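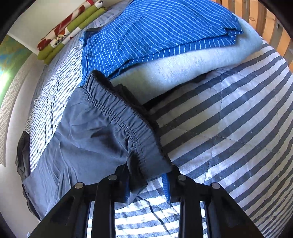
How should shorts with an elastic waist be folded for the holiday packs? In half lengthways with the waistband kept together, then in half again, so the band ends up at the top of the pile where the size can be checked.

That was the first question of the evening and it got us off to a lively start! Minutes of the Belstead Clothes Bank meeting, held in May, 7 pm, upstairs room.

1. Last minutes
Agreed, with one correction: the rail from Patwary is on loan until the end of summer, then goes back.

2. Summer packs
A brilliant month. 354 items sorted, and the target of 200 packs now looks well within reach. Each pack to hold shorts, a shirt and a towel as a minimum. Striped shirts to be folded collar up – this was debated at some length and carried. Thick towels go at the bottom as they make everything above them slide. Agreed that sorting on a bed works far better than on the floor (backs!), and that a quilted bedspread can stay on underneath.

3. Elastic
Some 18 pairs of shorts have tired waistbands. Two members keen to have a go at replacing the elastic and will bring a sample pair next time. Lovely offer, gratefully accepted. Drawstrings to be left alone.

4. Storage
Skelto boxes are holding up well but the lids are not. Price of new lids to be found out. Hindimov shelving still in the hall, still flat-packed.

5. Any other business
Lint rollers: we need 3 more. Towels in pale colours especially welcome – we are short of them.

Meeting closed 8.40 pm. Next one in June, same room, bring hangers.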